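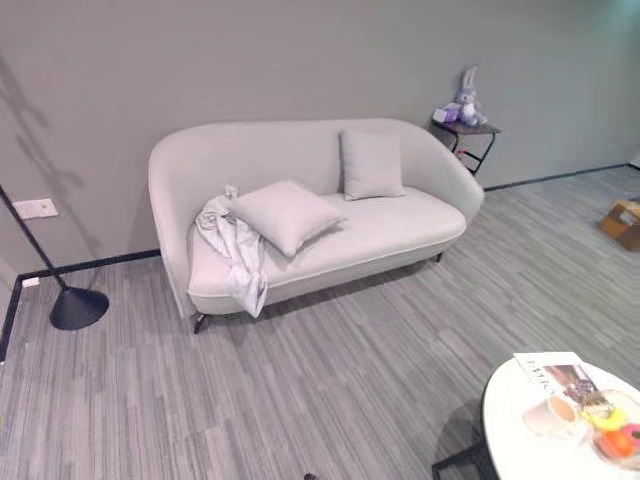 Raimo Väisänen told our group at the start of the visit that a living room is a harder place for a robot than a factory floor, and he asked us to keep that in mind while we watched. His remark shaped the questions we prepared for the demonstration and is the reason this report deals mainly with household tasks.

## Visit to Rorkeo, Thursday, February 23, 2023

The open day was held at the Rorkeo site and was attended by 20 students from the automation course. The program had two parts: a talk on how tasks are selected and recorded, and a demonstration in a furnished room.

### Tasks observed

The session we followed was concerned with tidying a seating area. The room is laid out with a light gray loveseat, two throw pillows, a small side table and a round white table with a magazine, a cup of milky coffee and a plate of food. The task list for the area covered straightening pillows, folding soft items and clearing dishes.

Soft items received the most attention in the talk. A crumpled cloth has no fixed shape, and the system must choose a grasp point each time. Pale fabric on pale upholstery adds a second difficulty — the edge between the two is hard to find. Clear cups and plates were named as a related problem.

### Data and software

Rorkeo keeps its recordings in a library named Findum, which held over 3,000 entries at the time of the visit. Of these, 629 concern cloth. The planning software, Gridell, divides each task into short steps and may repeat a step up to 5 times before it asks an operator for help.

### Assessment

The group found the talk clear and well matched to our coursework. We would have liked more time for questions on safety — in particular, on stopping distances when people are seated nearby. Savolainen, our course partner, has agreed to forward these questions to Rorkeo, and the replies will be added to the final version of this report in April.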